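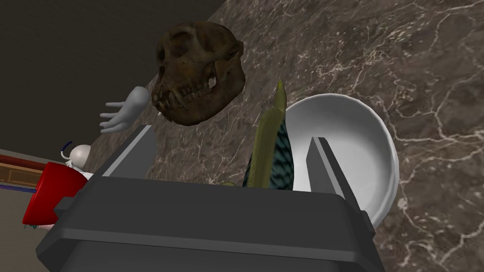

Relatório da unidade doméstica de Durkville

A Comissão de Avaliação da Dresis reuniu-se na quarta-feira, às nove horas, para apreciar o pedido da Handby. Solicitava a requerente que o seu modelo de serviço fosse declarado apto para a lida da casa, categoria que, nos termos do regulamento, compreende levantar a mesa, arrumar a louça e repor cada objeto no lugar que lhe compete.

O processo contava 874 páginas. Constavam dele 1157 tentativas de pegar numa tigela, das quais 660 foram julgadas satisfatórias. A Comissão registou o resultado com apreço e perguntou o que sucedera às restantes tigelas. O representante da requerente pediu que a pergunta ficasse para outubro.

Passou-se à leitura do parecer da Begay, entidade encarregada da observação independente. Declarava o parecer que a máquina se aproximava da bancada com correção e que hesitava longamente diante de objetos cuja serventia não lhe fora comunicada. Interrogada sobre a duração dessa hesitação, a Begay indicou uns 81 segundos, durante os quais o observador, por delicadeza, se abstivera de tossir.
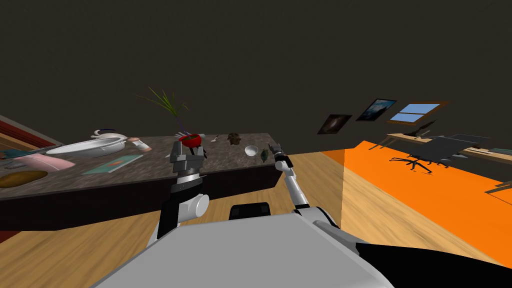 Um dos membros mais antigos ponderou que também ele, em sua casa, hesitava diante da bancada, e por tempo superior. Requereu que a observação ficasse em ata. Outro membro opôs-se, alegando que o regulamento não previa a comparação com pessoas e que, se a previsse, conviria rever a certificação de vários agregados familiares de Durkville.

Suspensa a sessão para o café, verificou-se que ninguém recolhera as chávenas da reunião anterior. Seguiu-se um silêncio. O presidente consultou o regulamento, depois o relógio, e designou por fim o membro mais recente, que cumpriu a tarefa com uma chávena partida e duas esquecidas no parapeito.

Retomados os trabalhos, deliberou-se conceder à requerente uma aptidão provisória, limitada a tigelas e válida apenas na presença de um adulto. A questão dos panos dobrados transitou para a sessão seguinte. O membro mais recente votou a favor e pediu que lhe fosse aplicada a mesma categoria.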